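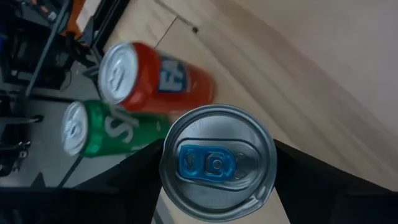 A silver can with a bright blue pull tab, with an orange-red can and a green one lying behind it.

Search this site Enter keywords Go

Gestusby can drive passes last year's total with weeks to spare
Apr 29, 2024

The Gestusby spring can drive has already brought in 3,603 drink cans, and the folks who run it at the Garrido Community Hall could hardly be more pleased -- especially when you remember that the whole thing began back in November with a single box by the coat rack and a handwritten note asking people to please give their cans a quick rinse first.

Word got around, as it does in a town this size, and before long there were boxes at the library, at the Dilletti bakery and in the lobby of the Gretard apartments, where the neighbors on the upper floors have been carrying theirs down by the bagful. Last month alone 214 households dropped something off, and plenty of them stayed to chat over a cup of coffee and a slice of whatever the bakery had sent along that morning.

Sorting takes place at the long tables in the hall, and it is pleasant work once you settle into it. Cans with dents go to one side, clean ones to the other, and the pull tabs are saved separately in jars for the grade school, which is making a wall hanging out of them and would dearly love more of the colored ones (blue is the favorite, and the hardest to come by!). Most of what turns up is soda, with a good deal of sparkling water now that the weather is getting warmer.

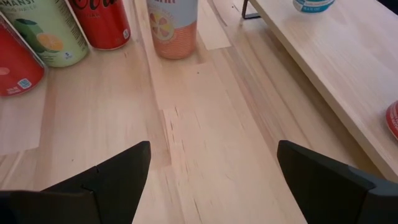
Red cans and a pale green one on the wooden tabletop.

Money from the cans will go toward new folding chairs for the hall, at 30 dollars apiece, and the hope is to buy 40 of them before the summer suppers start. Anyone who has sat through a full evening of bingo on the old ones will know why the chairs came out so far ahead when visitors were asked what the hall needed most.

The boxes will stay out through the end of May. Please rinse your cans, leave them uncrushed if you can manage it, and keep glass bottles at home for the regular pickup. If you have more than you can carry, leave a note at the hall's front desk and a neighbor with a truck will gladly come by.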